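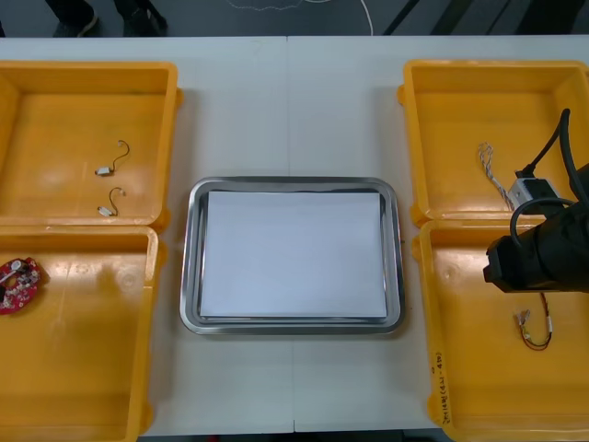

Progress Report to the Zivent Fund: The Heltavon Repair and Lending Room

Our Grants > Community Places > Heltavon > Progress Reports

Submitted by Adoración Bravo, 17/10/2026

Dear friends at Zivent,

Thank you for being patient with us over this report. I know you asked for it to be short, and I did start out with that intention, but a good deal has happened on Schmieder Street since we last wrote and I would like you to have the whole of it, including the parts that have gone slower than we promised.

Opening and getting settled

The room opened to the public with most of the painting done and the back door still sticking. It has been open every week since. Unai Mateos runs the front desk and keeps the loan book, and I look after the money, the letters and anything else that comes through the slot. We had planned to open with two evenings a week and add a morning later on, but so many people asked about mornings (retired people mostly, and a few parents on their way back from the school) that we swapped one evening for a morning straight away. I hope you'll forgive us for changing the plan before asking. It has worked well, and the mornings are now our busiest hours by a long way.

The heating is a sore point. The old boiler belongs to the landlord, who agreed in the spring to have it looked at, and we are still waiting. We have bought two oil-filled heaters out of the running costs line and will show them in the accounts.

Lending

Since opening we have made 318 loans, which is well beyond what we put in the application. The carpet cleaner goes out more than anything else and comes back needing a rinse more often than I'd like. After that it's the long ladder, the tile cutter, the folding tables and, to my great surprise, the big jam pan, which had a waiting list all through the plum season! People return things on time, on the whole. One hedge trimmer went missing for most of the summer and then turned up on our step with a bag of tomatoes.

We had hoped to charge a small yearly membership from the start. In the end we made the first year free for anyone living in Heltavon, and there is now a jar on the desk. The jar brings in less than the memberships would have, and I have put the difference in the budget notes so you can see it plainly. We would like to talk to you about whether to bring the fee in next year or leave things as they are. Unai is firmly for leaving things as they are. I go back and forth.

Repair mornings

Telmo Prieto has led these from the beginning, and he has been generous with his time far past the hours we pay him for. We see toasters, lamps, radios, zippers, a great many vacuum cleaners and the occasional clock. Sewing repairs are Hakim Raju's corner, and his table usually has a line. He has asked for a second machine and a better lamp, and I think he should have them.

What people seem to value most is sitting beside the person doing the work. Telmo hands over the screwdriver as soon as he can, and quite a few visitors have gone home having done the whole job themselves. We have started keeping small parts sorted in open trays so that people can find what they need without asking, and this has cut down the searching.

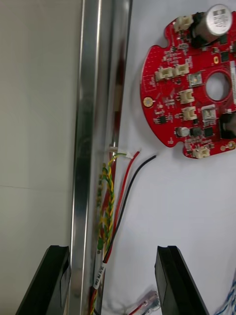
Round red circuit board with white connectors.

Classes

We promised you four short courses and have run all of them: basic sewing, looking after a bicycle, simple plumbing, and electrical safety at home. Each had room for nine people. Sewing and plumbing filled up within days. Bicycles did not, and I think we ran it too late in the year, when people had already put theirs away. We'll try it again in spring with a poster at the swimming pool.

Ignacio Bravo taught the plumbing course and would like it noted that the practice sink leaked on purpose. (He is my brother, as I declared on the form, and he took no fee.) Several people who came to plumbing have asked for a follow-up on tiling, and he has said yes as long as he can pick the tiles.

Money

We are a little under budget on tools and a little over on printing and insurance. The insurance went up when we added the ladders, and we ought to have asked about that sooner. The Conico hardware store gave us a good price on hand tools, and that saving has covered most of the gap. The full figures are in the sheet attached, with receipts behind it. If anything looks odd, please call me before worrying, as my handwriting on the cash slips is not all it should be.

What comes next

In November we will hold an open afternoon with soup, and you are all warmly invited. We also want to get the shelves in the back room finished, buy Hakim's sewing machine, and settle the boiler with the landlord one way or another. A woman from the apartments by the station has asked whether we could bring a box of tools over there for people who can't manage the hill. We haven't worked out how yet, but Unai is measuring his car.

I would be grateful for a reply on the membership question by the time of the open afternoon, if that suits you.

With very warm wishes from all of us at the room,

Adoración Bravo

6 comments | 11 shares

Contact us | © Heltavon Repair and Lending Room | Back to top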